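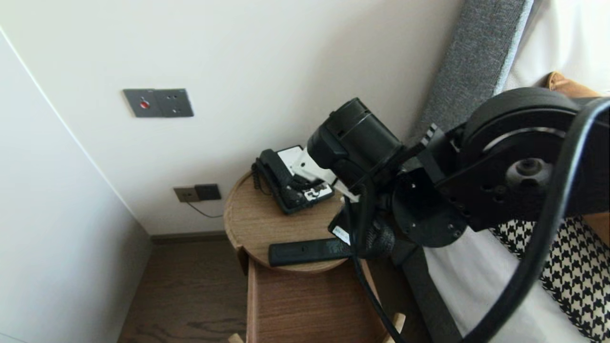
Notes from the Nightstand
Peldale Robotics Group newsletter, May 25, 2019

Prirkance 2 is merged. Those of you who had money on the fall may collect it from those of you who had money on never.

For readers who joined the list after the March issue: Prirkance is our motion planner, Bawa is the perception stack that tells it what's in the room, and Hornell is the log viewer that tells us afterward which of the two to be angry with. All three have spent the spring in the bedroom setup, working on one small round table next to one bed. We picked it in March as a warm-up. The plan was to be in the kitchen by now.

A round table with a raised rim is a rude thing to give a planner that grew up on desks. The old version thought of every surface as a flat slab with a safe height above it. It would pick a lovely grasp on the remote control, come in low from the front, and meet the rim on the way. The controller would feel the contact, stop, and report success in stopping. Of 487 logged attempts on the old branch, 61 ended that way, and a good number of the others ended in ways that Hornell files under "other," a category we have promised to break up.

The fix was duller than we hoped. Bawa now fits a ring to the edge of any tabletop it believes is round and hands the planner a thin wall to go over. The wall is 12 millimeters taller than the rim it fits, on the grounds that the depth estimate is an optimist. Fitting it takes one extra pass at startup, and if the fit is poor you get a warning in yellow. Please read the warning. It was written with feeling.

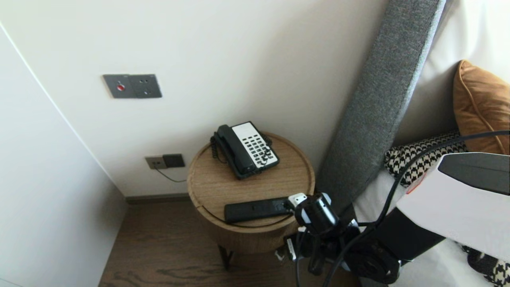

Gripper at the front edge of the table, close to the remote. The phone has the back half.

The remote turned into the easy part. It is black, it is a rectangle, and it has the manners to lie flat. The phone is where most of our spring went. It has a handset, a keypad, and a coiled cord, and Bawa had opinions about all of them. For two weeks the cord was a separate object on Tuesdaylike days when the light was good and part of the handset on the others, so the planner was asked to grasp a thing whose center sat somewhere over the floor. It planned for it, too. There is something touching about a planner that never questions its inputs, but we have put a check in anyway.

The current rule is that anything thin and curly gets marked as "attached, leave alone" and is given a soft cost. The arm may pass near a cord if it has to. It may not pick one as a goal. If you have a scene where the curly thing really is the goal, there's a flag for it, spelled the way you would expect, and you will be on your own with the results.

Then there is the arm's own cabling, a subject on which the old planner was silent. As far as it knew, the arm was a set of clean capsules moving through a clean room.
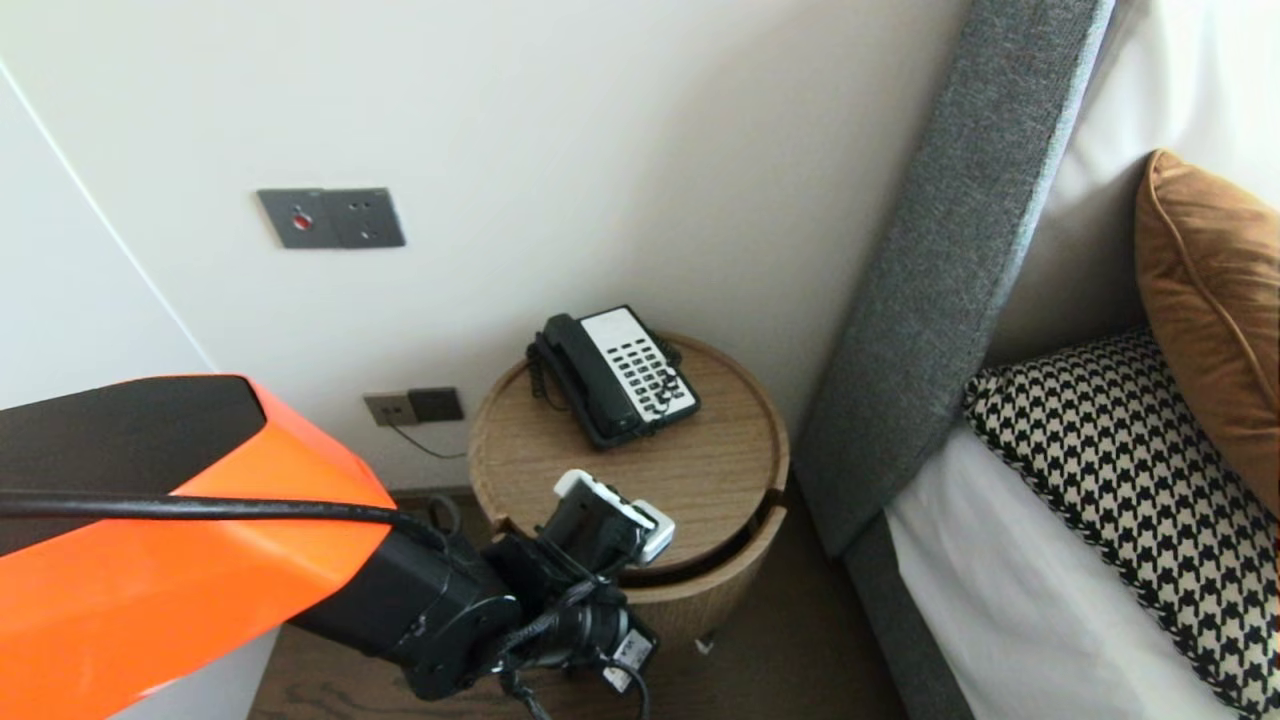 Prirkance 2 has a crude cable model: a string of fat spheres hung between two points on the arm, sagging by an amount you set in the config. It is wrong in every pose, but it is wrong on the large side, and the planner has stopped proposing elbow moves that would drag a loop across the bedding. The cost is time. Planning is slower with the spheres turned on, and on a crowded table you will notice it. We looked at a proper simulation of the cable and then at the calendar.

Control changes are smaller. The contact check near surfaces used to be a single threshold, picked by somebody who has since denied it. It is now split in two, one for free motion and one for the last stretch before a grasp, and the slow loop that compares them runs at 20 Hz. Touching something lightly while coming in to grasp no longer kills the run. It slows the wrist, logs the touch, and carries on if the force drops. If you liked the old behavior, set both thresholds to the same value and enjoy the quiet.
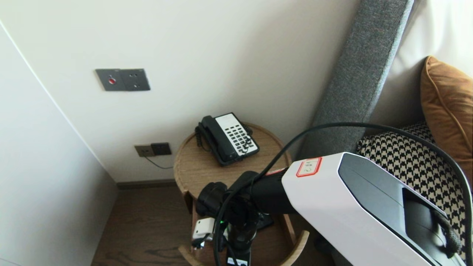 Gripper hanging in front of the table, with the thick cable looped above the arm.

Hornell got one new view, which draws the planned path and the measured one on top of each other over the head camera picture. You can scrub through it with the arrow keys. It was meant for the nightstand work and has already been used to settle two arguments about whose transform was backward. (Both. They cancelled out, until one was fixed.)

Known problems. The ring fit still likes to include the coiled cord when it droops over the rim, and then the table comes out faintly egg-shaped. The lower part of the table is treated as solid, so don't ask for anything down there yet. The yellow warning cannot be turned off, and the ticket asking for this has been closed.

Old config files will load, with complaints. Run the converter before you write to the list about it. The sag setting has no sensible default, so measure your own arm, and please send us the number you end up with, along with which mount you used.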